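I drove up to Boldale in November for the open afternoon at Farkness, and I'm so glad I did, even though the drive took far longer than I'd planned and I missed the coffee. Erzsébet Fekete was waiting at the door with a badge for me anyway, and she said that if I only saw one thing, it should be the insertion bench, where they'd had a run go wrong that very morning.

The job sounds like nothing at all. An arm sets a small blue piece into the top of a gray cube, over and over. They had asked for 299 cycles with the Lusorix controller and got 279 before anyone stepped in. From cycle 47 on, the log showed the piece going in slightly crooked, and the arm simply pushed harder each time, because the force limit had been saved under the wrong profile. The warning was there - on a screen turned toward the wall!

What I liked was how openly they talked about it. No fingers were hurt, since everyone had stayed back, but Erzsébet pointed out that with the limit that high, a hand steadying the cube would have been in real trouble. They've now lowered it, tied the warning to a full stop, and put a 15-minute check into every run (I saw the sheet, already a bit coffee-stained). We stood and talked at the bench for ages.
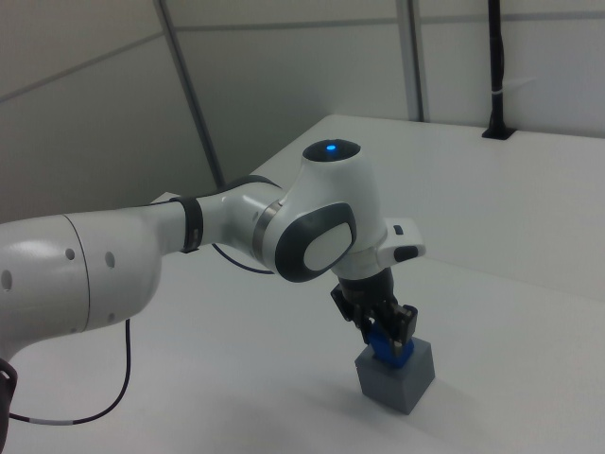
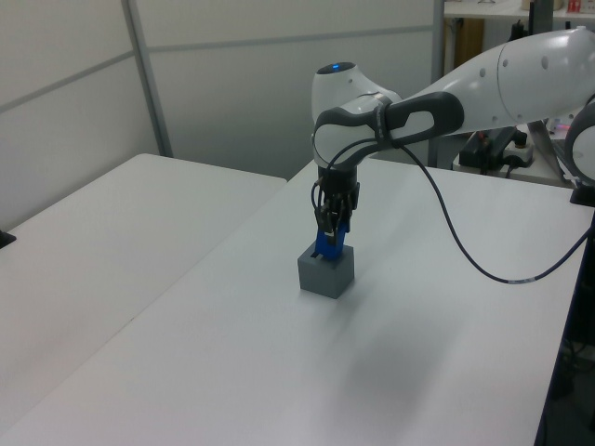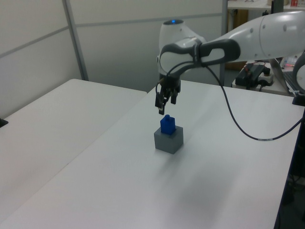 The gray cube and its blue piece, at the Farkness bench.

Sekiguchi wrote back after reading my notes to say that a full stop is fine as far as it goes, but the saved profile should be read back and confirmed before the first cycle, and that their own shop had lost a good gripper learning it.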